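Toltlow Neighborhood Library Association
Minutes of the regular meeting, May 3, 2019

The meeting opened with a quorum. The minutes of the previous meeting were approved after one correction: the roof over the reading room was "patched," and the word "repaired" was struck.

1. Public computers

The proposal from Jedberg to replace all the public machines was taken up again. The price includes a setup charge of 2,000 dollars, which the quote does not break down. Several members asked what the setup consists of. The chair read out the reply from Jedberg, which used the word "solution" four times and did not answer the question.

It was pointed out that the complaints in the logbook are nearly all about slow printing and the login page. New computers would not change either one. A member in favor of the purchase said the present machines look old and put people off. Another member asked whether anyone had been put off, and no case was given.

The cheaper course is to open up the older towers, keep what works and put in new drives. The estimate is some 80 dollars a machine. Doubts were raised about this figure too, as it came from the same shop that would do the work.

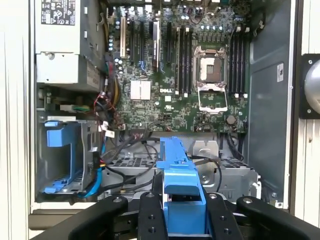 Dell tower with the side panel off and a blue drive caddy. Item 1.

Motion to decline the Jedberg proposal: carried, with two against. Motion to get a second estimate for the drives: carried.

2. Summer reading program

Bumine has offered its reading app free for the summer. The flyer says children who use it read "up to 7 times more." More than what is not stated. The terms were passed around, and they ask for each child's date of birth and a parent's email address. The offer was tabled until the company explains why it needs them. Paper reading logs will be used as in past years – they cost very little and people bring them back.

3. Đorđević bequest

The 300 books from the Đorđević bequest are still in boxes in the back hall. The sorting was to be finished before this meeting and was not. A new deadline of the end of May was set. One member asked that it be recorded that this is the third deadline.

4. Other business

The request for a coffee machine in the lobby was heard again. No new information was offered and no action was taken.

Parking lot lights: the bill went up after the switch to the bulbs that were supposed to lower it. The secretary will write to the electric company and ask for the meter readings.

Meeting adjourned.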